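Bisden Home & Reno Forum > Flooring > Rugs, runners and carpet
Thread: Rug pad under a runner – worth it or a racket?
Started 18/09/2026

cornamard_kid wrote:
We're redoing the hallway and I've been told by the fellow at the rug shop that I need a pad under a runner that cost less than the pad does. The runner is 67 dollars. The pad, in natural rubber and virtue, is 11 dollars more. I asked what happens without it and he looked at me the way my dentist does.

So is it a real thing or a racket? Wood floor, two kids, one elderly beagle with opinions about corners.

NevilleHebden wrote:
Real thing. I skipped one in our last place and the runner migrated toward the front door every winter like it was trying to leave me. You don't need the expensive one, though. The thin waffle stuff from any hardware store does the job.

sillplate wrote:
Have to disagree with Neville about the waffle stuff. The cheap PVC kind can react with some floor finishes and leave you a lovely grid pattern, permanently. Ask me what colour. (Yellow.) Felt with a natural rubber backing, or go without.

NevilleHebden wrote:
Mine was down six years and left nothing but crumbs.

sillplate wrote:
Crumbs of what, Neville

NevilleHebden wrote:
Pad, mostly.

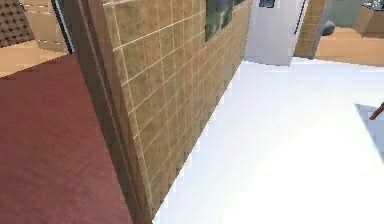
dalsgaard_e wrote:
The other thing is size. People buy the pad to match the rug and then wonder why there's a ridge to trip over. Trim it an inch short on every side. Kitchen scissors are fine, just don't tell whoever owns the kitchen scissors.

And vacuum under it before you lay it. One grain of sand under rubber will do more to a finish than the beagle ever could.

cornamard_kid wrote:
Thanks Eyvindur. You are underestimating the beagle.

Is double-sided tape an option? My brother-in-law swears by it, but he also swears by engine additives.

wanyama_st wrote:
Tape is an option if you never intend to move the rug, the house or your opinion. I spent most of February taking the residue off oak with a plastic scraper and citrus cleaner. Corner grippers are better. They go grubby but you can rinse them.

sillplate wrote:
Agree on tape. Grippers are so-so on a long runner – the corners stay put and the middle goes up like a caterpillar.

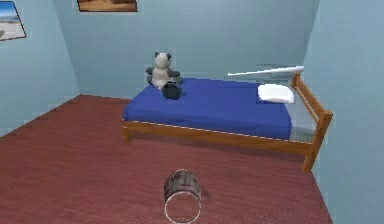 jenima72 wrote:
Dissenting view: buy a heavier runner. We have an old wool flatweave that weighs as much as a teenager and moves about as often. No pad, no tape, no grippers. Second-hand, and the seller helped carry it to the car, I suspect out of relief.

NevilleHebden wrote:
A heavy rug still creeps. It just does it with more dignity.

jenima72 wrote:
Mine doesn't.

NevilleHebden wrote:
Measure it at Christmas and report back.

dalsgaard_e wrote:
Weight helps but it won't save the finish. Coarse wool backing on a soft floor is basically fine sandpaper with a fringe. If the finish is fresh, leave it bare until the finisher says it's cured, then put felt and rubber under whatever you like.

cornamard_kid wrote:
Update: I went back and bought the natural rubber one. The fellow at the shop was gracious in victory and tried to sell me a special brush for it. Declined.

It's trimmed and down. The beagle has been sick on it once, squarely in the middle, so at least the runner is centred.

sillplate wrote:
What was the brush for?

cornamard_kid wrote:
Didn't ask. Starting to think I should have.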